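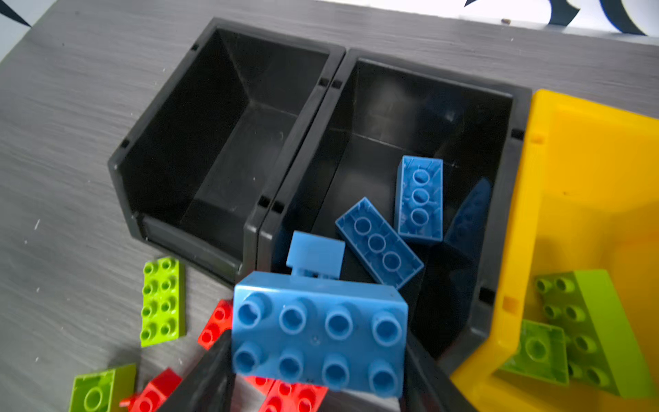 Figura 4. Vista desde la cámara de muñeca durante la tarea de clasificación. La pinza sujeta un ladrillo azul claro de 2x4 sobre el borde frontal de la cubeta central.

5.2. Fallos de depósito en el borde de la cubeta

De los 331 ciclos que registramos en noviembre con la célula Skeluvent, 294 terminaron sin incidencias, y confesamos que durante unos días nos dimos por satisfechos con esa cifra. Fue al repasar con calma los ciclos restantes cuando nos llamó la atención que 16 compartieran un mismo patrón: la pinza se abría demasiado pronto, con la pieza todavía sobre el labio inclinado de la cubeta, y el ladrillo resbalaba hacia la mesa o se quedaba atravesado en el borde.

La postura de la Figura 4 ayuda a entender lo delicado de esa zona. La pieza sujeta tapa parte de los ladrillos azules que ya están dentro, y el módulo de percepción (Ralta, en la versión que usamos entonces) tiene que decidir con muy poca información si queda sitio libre detrás. En los 16 casos el planificador tomó la altura del labio como si fuera el fondo de la cubeta, dio por alcanzado el punto de suelta y ordenó la apertura. Las cubetas negras fueron, con diferencia, las más afectadas; en la amarilla el contorno se segmentaba bastante mejor.

Hubo además un episodio que nos preocupó más que los otros. Una pieza quedó encajada entre un dedo y el borde, el brazo siguió bajando y la parada por fuerza tardó 600 ms en actuar. No hubo daños, pero ese retardo nos pareció inaceptable en una célula donde a menudo se trabaja con las manos cerca, y desde aquel día el umbral se comprueba en el controlador Derese, sin pasar por el ordenador de planificación.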